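4.2 Storage height and time spent searching

The second question of the study concerns the height at which shared hand tools are kept. In the first round of interviews, many members of the Atham workshop said that they "lose time" before they begin to work, but they could not say where the time was lost. We therefore asked them to keep a short diary during June. Each entry had the name of the tool, the place where the member looked first, and the place where the tool was finally found. In total 3923 entries were collected. Entries without a second place were kept in the data, but they are not used in Table 3.

The diary shows a clear difference between open and closed storage. Tools on the open wall were usually found at the first place. Tools in drawers were often searched for in two or more drawers, even when the drawers had labels. Taner Baysal, who coded the entries, noticed that the labels used the names from the supplier catalog, while the members used their own words. A "joiner's mallet" on the label was a "wood hammer" in almost all of the diaries. We did not expect this, and the questionnaire had no item for it. For this reason we can only report it from the free comments.

Height had a smaller effect than we assumed from the earlier work at Sokbridge. Members who were shorter than the average of the group complained more about the upper row of the wall, but their diaries do not show longer searches. They complained about reaching, and reaching is a different problem from finding. In the Sokbridge report the two were measured together, and this may explain why the effect there was stronger.

A bench with storage below the top joins the working place and the keeping place in one piece of furniture. Members liked it in the interviews, but they also said that the person who stands at the bench blocks the drawers for all others. At the Karaca site, where 40 members share the room in the evening, this was the most common complaint. Figure 3 gives an example of the type, with a wooden top on a metal tool cabinet.

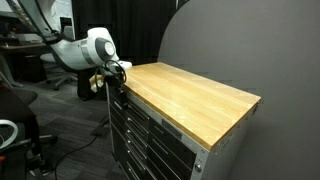 Department of Workplace and Craft Studies
Figure 3. Workbench with butcher-block top on a metal tool cabinet.

Two limits of this part must be mentioned. First, the diary was written by the members themselves, and on busy evenings some of them filled it in afterward from memory. Gwion Ellis compared 50 entries with the notes of the observer and found that the first place was sometimes missing when the tool was found quickly. Second, the Bravodine labels were replaced on 19th July, after the diary was closed, so we have no data on the new wording. A repeated diary with the members' own words on the drawers would be needed to separate the effect of the label from the effect of the drawer. The borrowing of tools between benches is treated in Section 4.3.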